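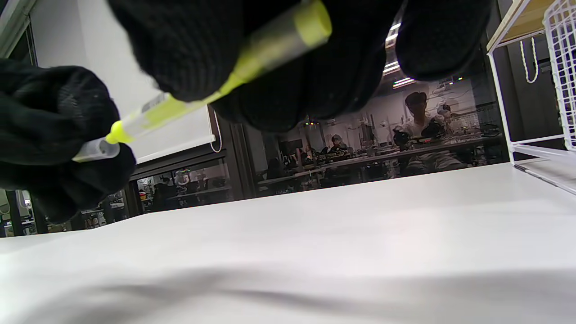

Preguntas frecuentes - Demostraciones manuales y teleoperación
Nilthorpe, sala de grabación. Última actualización: 12 de octubre de 2023

¿Necesito saber programar?
No. Saber usar las manos y tener paciencia. Lo demás se aprende en la primera tarde.

¿Qué diferencia hay entre demostrar a mano y teleoperar?
A mano: haces tú la tarea, con guantes, y se registra cómo se mueven las manos. Teleoperando: mueves el brazo a distancia y el brazo hace la tarea. Lo segundo es más lento y cansa más. Empezad siempre por lo primero.

¿Cuál es la tarea de este mes?
Rotuladores y lápices. Coger, orientar, quitar capuchón, poner capuchón, dejar. La hoja de la tarea se llama Brondeden y está en la carpeta compartida, leedla antes de venir. Por favor.

¿Cuántas demostraciones hacen falta?
3,000 en total para Brondeden. Cada persona graba tandas de 14 y descansa. No hagáis dos tandas seguidas aunque os veáis bien, la segunda sale siempre peor.

¿Cuánto dura una demostración?
Lo que dure. Si pasa de 79 segundos el programa la corta y hay que repetir.

¿Por qué guantes negros?
La mesa es blanca, contrastan. Y así todas las manos se parecen más. Tallas en el cajón, si no hay la vuestra avisad, no grabéis con uno que os baile en la punta de los dedos.

¿Los mandos se agarran?
No, van sujetos al dorso. Los dedos libres. Apretad la correa lo justo - si al girar la muñeca el mando se queda atrás, está floja. Si se os duermen los dedos, pues lo contrario.
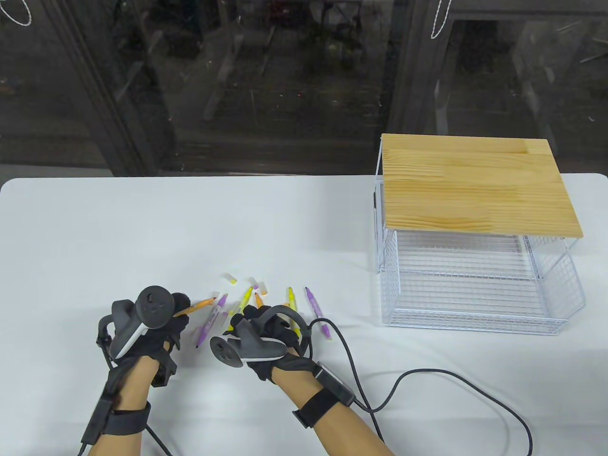 ¿Y el cable?
Siempre hacia fuera, nunca por encima de las piezas. Antes de empezar estirad el brazo hasta el fondo de la mesa, si tira, dad más cable. Es el fallo número uno en las tandas rechazadas.

¿Importa dónde dejo los capuchones?
Sobre la mesa y a la vista. No en la palma, no en el regazo. Si uno rueda y se cae, parad la grabación, marcadla como nula y volved a empezar. Recogerlo a media demostración no vale.

¿Coloco las piezas ordenadas?
No!! Mezcladas, cada vez distinto. Ángulos distintos, colores mezclados. Si las ponéis siempre en fila el modelo aprende la fila y luego en Lapointe no coge ni una.

¿Qué es Lapointe?
El banco de pruebas. Allí se ejecuta en el robot lo que se graba aquí. Se entra solo con cita.

¿Puedo usar una sola mano?
En Brondeden no, son las dos. Una sujeta, la otra quita o pone. Da igual cuál haga qué, pero no cambiéis a mitad de una demostración. Los zurdos, como os salga natural.

¿A qué velocidad?
Normal tirando a lenta. Sin pausas raras. Si dudáis dos segundos con la mano en el aire, eso tambien se aprende.

Me he equivocado y lo he corregido, ¿vale?
Depende. Se te resbala y lo vuelves a coger: vale, marcad "con corrección". Coges la pieza que no era y la cambias: nula.

¿Cada cuánto se calibra?
Al ponerse los mandos y después de cada descanso. También si alguien mueve la mesa o la estantería de rejilla. Tarda poco, no os lo saltéis.

El programa dice "seguimiento perdido". ¿Qué hago?
Manos quietas, abiertas, encima de la mesa. Esperad. Si no vuelve, cerrar y abrir. Si sigue igual, cambiad de puesto y apuntadlo en el parte con el número de tanda.

¿Cuándo puedo pasar a teleoperar?
Con 19 tandas aceptadas. Aceptadas, no grabadas. La formación se hace en Brasville y hay lista de espera, apuntaos pronto.

¿Sale mi cara en las grabaciones?
La vuestra normalmente no, las cámaras apuntan a la mesa. Pero por el cristal puede verse gente al fondo, así que antes de que salga nada de aquí se revisa y se difumina. Hay una hoja de consentimiento, se firma el primer dia.

¿Puedo llevar reloj, anillos, pulsera?
Fuera todo. En la muñeca ya va el sensor y no cabe nada más.

¿Dónde veo si mi tanda ha pasado?
En la hoja de revisión, al día siguiente. Verde, dentro. Naranja, alguien la tiene que mirar. Roja, se repite, con el motivo al lado.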